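# The Slow Shelf

A small press in a port town prints too few books, on purpose, in too many languages
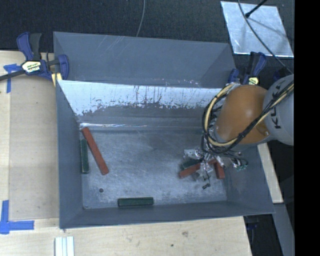

**DATPORT, May** - The offices of Sundo Editions are above a shop that sells boat varnish, and the books smell faintly of it. Regular customers claim to like this. One reader in Trokico sent back a poetry collection because it didn't smell of anything.

Sundo publishes translations, mostly of short novels that did badly the first time. The first printing is always 1,021 copies. The founders asked for a thousand, the printer ran over, and the invoice was so polite that they've ordered the same number ever since. Of the 14 titles so far, three have sold out, and one of those was bought largely by its author's aunt.

The money, such as it is, comes from Dönmez, a seafaring cookbook with one recipe for rice and about 100 pages of complaints concerning the weather. It has been reprinted four times. Reviewers call it a meditation on exile. The cover calls it a cookbook, and bookstores shelve it next to the slow cookers, where it does very well.

Translators get paid on delivery, a custom so rare in the trade that several have written to ask whether there was some mistake. They also get their names on the cover, in type as large as the author's. Two authors have objected. Both were sent the cookbook.

Submissions are read in the afternoon, after the varnish shop closes its back door. The guidelines ask for 50 pages and no synopsis. Most people send a synopsis.

The fall list has two novels and a dictionary of a dialect spoken on one side of the harbor. The other side has asked for equal space, and the dictionary is now running late.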